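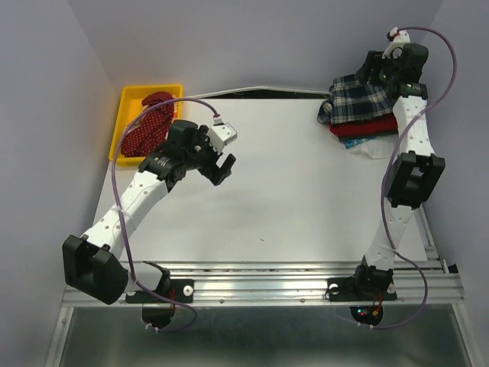 What does soap do to water?

Soap makes the surface of water weaker, so that the water can spread out and soak into cloth.

Print this page
E-mail this page

Water is made of very small parts called molecules. Each molecule pulls on the ones next to it. At the surface there are none above to pull back, so the top layer is held tight. This is called surface tension. It is why a drop of water can sit on a waxed coat as a round bead.

A soap molecule has two ends. One end is drawn to water. The other end is drawn to oil and grease — it keeps away from water if it can.
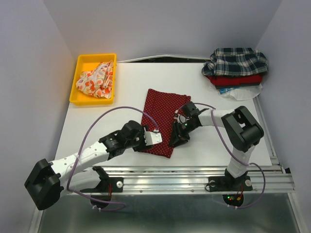 When soap is added, its molecules crowd together at the surface and loosen the pull. Under the surface, the grease-loving ends stick into any oil on the cloth. They surround it in a tiny ball, called a micelle, with the water-loving ends facing out. Rinsing carries the ball away.

Try it: fill a bowl with water and shake pepper on top. Touch the middle with a soapy finger. The pepper moves quickly to the sides.

New word: surfactant — anything that lowers surface tension. Soap is one kind.

Text by Iqra Mohmand

Print this page
E-mail this page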